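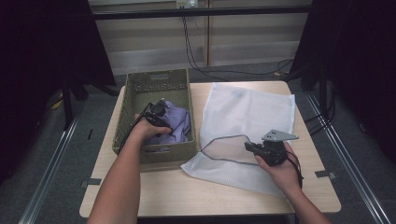 Basket on the left, mesh bag with the hoop on the right

Mesh bags with a hoop in the mouth - worth it?
Home Forum > Laundry and Closets

plinon_738
Posted 11/15/24
I have been sorting delicates straight out of the basket into a mesh bag and I'm trying to settle on one kind of bag. The one in the photo has an oval wire hoop that keeps the mouth open. The basket is the olive woven plastic kind with a handle slot in the short side. The purple cloth in it is next for the bag.

My old bags are the plain zipper ones from Arkside. They work fine in the machine but I need one hand to hold the bag open and the other to load it. With the hoop I can drop things in. The part I don't like is that the bag won't lie neatly on a table. The mesh spreads out and wrinkles under the hoop and I end up pulling it straight before every load.

Does anybody use these for washing, or only for collecting? And do you put the bag on a table or hang it?

greenhallway
Only for collecting. I would not put a wire hoop in a washer. Mine was sold as a sorting bag and the tag said to remove the frame first. Check yours for a tag.

twosocks
Same as greenhallway. I have 2 of the Kavness ones and the hoop slides out of a sleeve. It takes a minute to get it back in. After a few weeks I stopped taking it out and just moved the clothes to a zipper bag when it was time to wash.

plinon_738
No tag on mine that I can find. I'll look along the seam again tonight.

twosocks, if you move everything to a second bag anyway, what is the first bag doing for you?

twosocks
It holds the delicates through the week so they don't end up in with the towels. That's all I want from it.

Phelan_Street_Laundry
I'd skip the hoop bag and use a second basket. A basket stands up without help, you can see what is in it, and it doesn't wrinkle. The rectangular ones fit side by side on a shelf. You already have one.

greenhallway
A second basket takes up room all the time. The bag goes flat on a hook when it's empty. In an apartment that matters more than whether it wrinkles.

Phelan_Street_Laundry
Fair enough if you are short on room. I still think people buy too many bags. I had a drawer of them and used one.

drip_dry
On the table question - I do mine on a table and the trick is to let the bottom of the bag hang over the front edge a little. Then the weight of the clothes pulls it down and the hoop stays where you put it. Hold the far end of the hoop with one hand and load with the other. You are back to using one hand to hold it, but you aren't fighting the opening.

One thing about the open-weave baskets. Lace and thin straps catch in the lattice if the inside isn't smooth. Run a finger around the inside and trim any rough bits of plastic with nail clippers.

twosocks
I disagree about hanging it over the edge. Mine slid off with everything in it. I hang it from a hook on the back of the door and bring the basket over to it.

drip_dry
How full was it? I stop at roughly half. More than that doesn't get clean in a mesh bag anyway.

twosocks
Full. So that may have been the problem.

plinon_738
I looked again and there is no tag, so I'm going to treat the hoop as not washable. Plan for now is hoop bag for collecting, Arkside bags for the wash, basket stays as it is. I'll try the hook on the door too and post in January if the bag has held up.

greenhallway
Please do. The mesh on my first one tore right next to the hoop, so that's the spot to watch.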